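An afternoon at the Helcombe open day

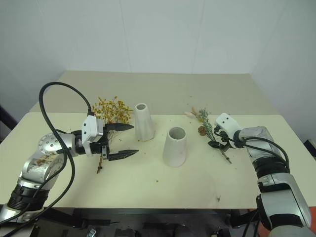 Brennan Flower and Craft Club: Visits and Outings

We had been meaning to get over to Helcombe for years, and in May we finally managed it, nine of us squeezed into two cars with far too many sandwiches. The drive took nearly an hour, mostly my fault for insisting on the pretty road, but we were through the doors by 2 and somebody handed us lemonade right away, so all was forgiven!

The dried flower tables were what most of us had come for. I loved the two white vases, wide at the bottom and narrowing toward the top, one with a faceted surface and the other smoother and matte with a bigger mouth. Against a plain white wall they looked so calm. There were dried yellow flowers to go with them, little golden-orange clusters that put me in mind of baby's breath, and a sprig of gray-green foliage with feathery, frosted-looking leaves. I have been trying to get that color into my own hall arrangement all winter (with eucalyptus, which went brown on me).

We sat in on the short talk about drying at home. Hang your bunches upside down, keep them out of the sun, and leave them alone longer than you want to. Strip the lower leaves first. I wrote that last one on my hand.

Grivow had a stall by the back door with ribbon and secondhand pots, and I came away with 4 pots and no idea where to put them. Tea was in the side room, and the lemon cake ran out early, so go there first if you visit next year.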